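26th September

I woke before the alarm and my knees already knew what kind of day it would be. The ride to Stotis is the longest one in the club calendar, and I had promised to myself in spring that this year I would do it to the end. Last year I turned back at the bridge with a flat tire and a bad temper.

I ate oatmeal and two boiled eggs and filled both bottles. Then I checked the tires again, although I had checked them the evening before. My bicycle is a Brernska, older than my marriage, and it does not like to be hurried.

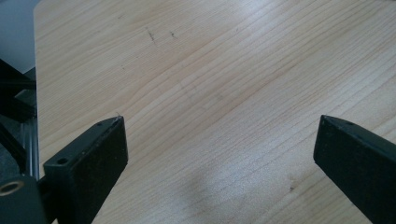
The table, with its grain.

We left Jidthorpe in fog. For the first hour I could see only the red light of the rider before me, and I followed it like a child follows a teacher. It was cold in the fingers. When I lived in Chiba I used to ride to work along the water, all flat, and I believed I was a strong cyclist. Then I came to live here and learned the word "gradient."

The climb after the mill is the worst part. My little computer says we had 793 meters of climbing in the whole day, and I think most of them are in that one road. I used the smallest gear and I looked only at the ground two meters in front of the wheel. At the top the fog was finished and there was sun on the fields, and I ate a banana standing up.

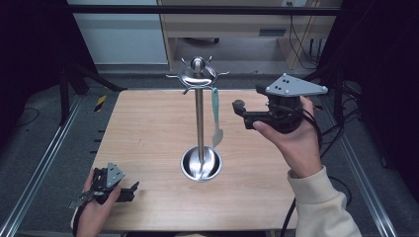

You go too hard at the bottom, one of the faster riders told me while I was eating, you should be bored for the first half of that hill and only start to work at the bend. I said I would try to be bored. It is good advice, and I write it here so that I find it next year.

From there it was easy for a long time. The road goes down through beech trees and the leaves are beginning to turn. I had a small problem with the chain, which jumped when I changed gear under pressure, so I stopped and turned the adjuster a quarter turn. After this it was quiet. In Stotis we drank coffee and I had a slice of plum cake, then I had another slice. We were 23 riders at the start and all of us sat down in that café, so the plum cake was soon sold out.

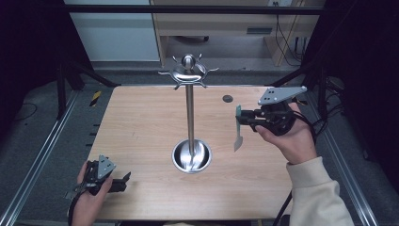

Did the chain jump again on the way home? Only once, on the last small hill, and that was because I shifted too late.

We came back by the river road with the wind behind us. I talked a little, but mostly I listened to the tires. With this ride I am at almost 3000 kilometers for the year — more than I have ever done — and I have still October if the weather is kind. My back is sore and my left hand is a little numb between the last two fingers. I must try the thicker tape on the handlebar.

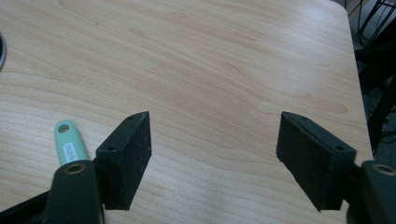

Jidthorpe Cycling Club — Touring Section

For my own notes: less clothing under the jacket, and one more inner tube. Eat before the mill, not after it. I washed the bicycle before I washed myself and hung the wet gloves on the radiator. Soup for dinner, then bed at nine. Tomorrow I will order the handlebar tape.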